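Chapter 6
Can It Pick Up After You?

In August, a demonstration kitchen in Brornwood opened its doors to buyers from three hotel chains. A machine from Druda loaded a dishwasher, wiped a counter and hung up a towel. The buyers clapped. Then one of them moved the towel bar a hand's width to the left, and the afternoon went badly.

This chapter asks you to keep that second part in mind. Most claims about household machines rest on the first part. A company reports that its robot finished a chore, and the reader fills in the rest: any kitchen, any towel, any day of the week. The Esposito trials, which we will work through in section 6.2, logged 3,276 attempts at simple tidying. Only 229 were made in rooms the machine had not been trained in. Look for that smaller number whenever you read a success rate.

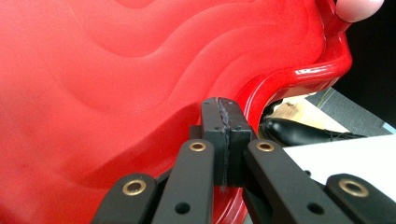 Can a robot clean up an ordinary room today?
Parts of it, in rooms it has been prepared for, with a person close by to step in. Nobody has yet shown the whole job done in a stranger's house, week after week.

Large pieces of shiny molded plastic make a good test. Two fingertips closed together are a narrow tool, and a broad curved surface gives them little to hold except at the rim. Reflections move as the machine moves, and a bright streak can be mistaken for an edge. A child of six grabs such a thing anywhere and drags it.

The shop floor has a better record, and we should be fair about why. At Vestlow, the parts arrive facing the same way and the lights never change. Much of the hard work was done by whoever designed the trays.

Before you read section 6.1, choose one chore you did on Sunday. Write down every object you touched, and mark the ones you had to move first to reach something else.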